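The Good Scissors

My grandmother owned one pair of scissors that could cut fabric and one pair that could cut everything else, and she kept them in separate rooms so they wouldn't talk. I grew up thinking this was a sewing rule. I am now forty-something with a house of my own and I can report that it is a rule about marriage, children, guests and the mail.

I bought my own good pair in August. They're Flendas, the long ones with the offset handle, and they cost more than my first bicycle. The woman at the shop wrapped them in tissue. I took them home, hemmed a curtain, hung them on a nail in the hall closet and went to bed feeling like a person who has her affairs in order.

Eleven hours later my husband used them to open a bag of cement.

He didn't cut the cement, he wants me to say. He cut the bag. We have gone over this. Cement bags are paper, and paper is the worst thing you can do to good scissors, apart from the cement that is stuck to the paper. He said they worked great. Of course they worked great! They were the good scissors.

So I went looking for someone to sharpen them. The hardware store used to have a man on Saturdays, but the man retired and was replaced by a rack of little plastic gadgets you drag the blade through. I tried one. It made a noise like a fork on a plate and took off a curl of metal I would rather have kept. A mail-in outfit wanted 24 dollars plus shipping both ways, and had 592 reviews, the first of which began "Eventually."

In the end I found Jolanta Bednarek, who works out of the back half of a garage under a sign that says just BEDNAREK, as though it were a law firm. She held my scissors up to the light, opened them, let the top blade drop and listened to it.

"Cement?" she said.

I said my husband. She nodded like those were the same word.

I learned more in her garage than I meant to. Most dull scissors are really loose scissors, and a quarter turn on the pivot screw would fix half of what comes through her door. You should never close them hard on nothing - the snip-snip people do while they're thinking - which I do constantly and was doing at that moment. Cutting tinfoil to sharpen them is something your aunt believes. It smooths the edge a little and you feel clever for a day. Cutting sandpaper is worse. She has a drawer for pairs that people tried to rescue with sandpaper, and she opened it for me the way a dentist shows you the big plastic molar.

She charged me 40 dollars for the Flendas and did my kitchen pair for nothing, out of what I took to be pity. The kitchen pair are Plusuras and came free with a poultry roaster. They now go through a chicken thigh like a rumor.

Some practical matters, for those who wrote in after the last sewing post. Wipe the blades when you're done. One drop of oil at the pivot, then wipe that too. Don't leave them in the bathroom. If there's a nick you can feel with a fingernail, stop using them and go find your own Jolanta, because the nick will only make friends. And tie a ribbon on the good pair. Mine is red. My husband asked what the ribbon was for and I told him, and he said that was smart, and the next morning I found the scissors on the porch next to a length of garden hose.

It was a clean cut, I'll give them that.

They live in my sewing box now, under the interfacing, where no one in this family has ever willingly looked. I'm starting on the winter curtains next, the lined ones, if the fabric from Ernuvard ever comes. They've sent me two emails to say it's nearly on its way.
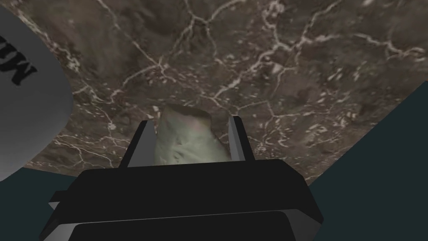 Black gripper over dark brown marble, computer render.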